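The Seltasari open day was a demonstration of hand-held grippers held in May at the Itix workshop. It drew 43 visitors, most of whom had expected something that walked.
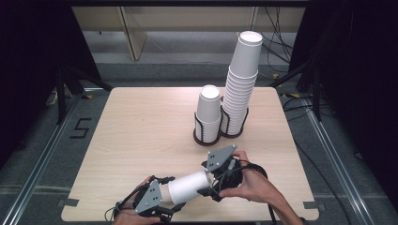 A paper cup held between two hand-held grippers.

Stacked cups got a turn as well – a topic on which everyone proved to hold views. 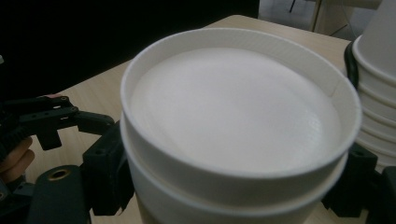 Danica Vrabec complained afterward that her kitchen had never drawn such a crowd.

Paper plates were also on the program.

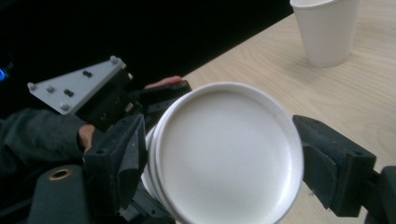 Was there an admission fee? Entry was free, but coffee was extra.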